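kegs, cans, and a chiller that hates me

April 14, 2022

Quick one, I have to be back at Grusalness by the time the boil's done.

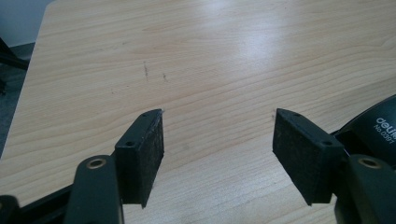
The chiller

So the glycol chiller quit again. Third time since August. Low pressure alarm, reset, runs for 30 minutes, alarm. Called Nuvov (they did the install) and got the voicemail, then the other voicemail. Swapped the flow switch myself with the spare out of the drawer and it's been fine for two days. Not celebrating yet. Fermenter 2 drifted up to 71 overnight and that's a lager, so we'll see. Might be a cream ale now.

Cans

Price went up. Again. The minimum order went up too, which is the part that hurts, there's nowhere to put a truckload of cans in that building. We have room for maybe two pallets if the grain moves, and the grain can't move. Looked at splitting an order with the Lullunach people down the road, they're in the same boat and they use the same 16 oz. Waiting on them to say yes. Labels instead of printed, obviously.

Kegs

Counted kegs last night. Should have 100 halfs. Have 60 in the building, and I can account for most of the others if I squint at the delivery sheets. The rest are in somebody's garage holding up a workbench. If you have one of our kegs please just bring it back, no questions, I'll even give you the deposit.

Also the keg washer is leaking at the bottom fitting. Gasket ordered.

Symonenko

Batch two of the Symonenko is in the tank, that's the dark wheat one people kept asking for. Changed the mash temp a little, dropped the roasted malt by a third becuase the first one had that ashtray thing at the end. Original gravity came in low but I'll take it. On tap in a few weeks if the chiller behaves.

Money

Invoice for the new pump: $1,329. Not including the hose ends. I had a whole paragraph here about pump seals and deleted it, your welcome.

Ok timer's going. Hops in. More when I get a minute, and I still owe you all the post on water salts.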